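Tiscombe Household Recycling Survey: data notes

Version 3, September release

Read these notes before you use the file. The last version got quoted in places it shouldn't have been, mostly by people who opened the spreadsheet and went straight to the totals.

What's in it

3,407 rows, one per household reply. Each row has a street code, dwelling type, bin size, and the household's own answers on what goes in the yellow-lid bin. There are 19 columns. Column names are lower case with underscores.

Where it came from

Paper forms and an online form, both run by Chibuzor Isah. Paper replies were keyed in by Ese Balogun. The online form timed out after 80 minutes and lost whatever had been typed, so long comments are scarcer there than on paper.

What we don't believe

The contamination column. People were asked whether they ever put soft plastics in the yellow bin, and nearly all of them said no. The depot's sorting line tells another story. Treat this column as a record of what people think the right answer is.

The "rinses containers" column is no better. Myrto Kouris wanted it dropped. It stayed because the Briggs report had already cited it, a poor reason in my view.

Flats are thin on the ground. Letterboxes in the Nustach Street towers were locked, and we never got a second go at them. Any claim about "Tiscombe residents" is mostly a claim about detached houses.

Missing values

Blank means no answer. The code 800 means the form was unreadable. Please filter it out before averaging anything. Someone will forget.
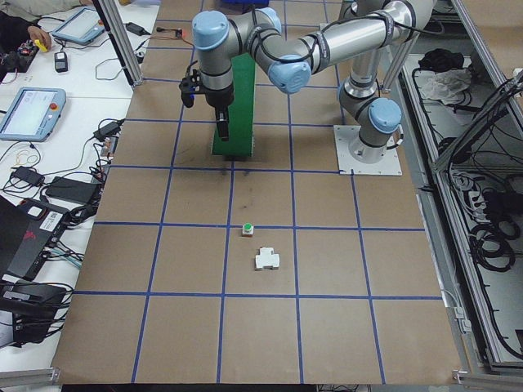

Waste and Resource Data Team

Changes since version 2

Street codes now match the council's current list. Duplicate replies from the same address were merged, keeping the later one. Frida Norðdahl thinks we should have kept the earlier one, and she may be right. The old colour codes for bin lids are gone.

Use

Free to reuse with credit. Don't rank streets with it. Corrections go to Osaze Nwosu, with the row number and what you think is wrong.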